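Section 5: Fitting Parts into the Mounting Plate

By now you should have your Vellmont bench cleared off and the gray plate within easy reach. Take a deep breath, pour yourself something nice (and put it well away from the work), and we'll go through the parts one at a time. The first plate always feels fiddly, and the second one goes a good deal faster!

Before you start

Touch bare metal to get rid of any static, and handle drives by their sides. Keep your fingers off the connector end and off any exposed circuit board.

Seating a hard drive

1. Turn the plate so that its rounded corners are at the top. All of the steps in this section assume you have it this way up.

2. Pick out the slot for the drive and run a fingertip along the inside. If you feel a crumb of plastic left over from molding, ease it out with a soft brush.

3. Hold the drive upright and line up its edge with the slot before you push at all.

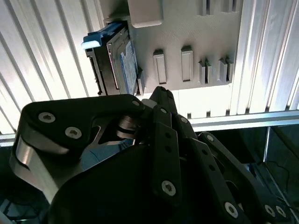 4. Slide the drive in slowly with steady, even pressure. If it stops partway, back it out and line it up again, and please resist the urge to wiggle it from side to side.

CAUTION: Never tap a drive into place with a tool, even a rubber one. A knock that hardly seems worth mentioning can be enough to spoil it.

Seating the blue housing

5. The blue housing has a narrow strip above the box-shaped part, and the strip is what goes into the slot. Hold the housing by the box and leave the strip clear.

6. Bring the strip up to the rightmost open slot and press it in gently. Watch the small metal pin on the side as you go, so that it doesn't catch on your sleeve or bend against the plate.
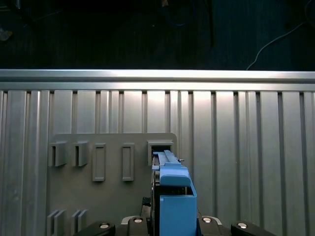

Figure 2. Blue housing at the upper-right slot of the mounting plate.

NOTE: If you ordered spare housings, the part number is 3529. Revathi Gowda in our parts room will gladly help you match an older plate to the right one.

Working with the plate lying flat

Some of our customers like to lay the plate down on the ribbed metal surface while they check the holders, and we think it's a lovely way to work, as long as the slats have been wiped first.
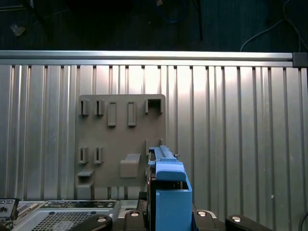 7. Look over each molded holder for cracks, paying special attention to the corners where it meets the plate.

8. Check that the plate lies level. Rocking usually means there's grit underneath, so lift it, brush the slats, and set it down again.

9. Tuck any cables away from the work area before you move on to Section 6.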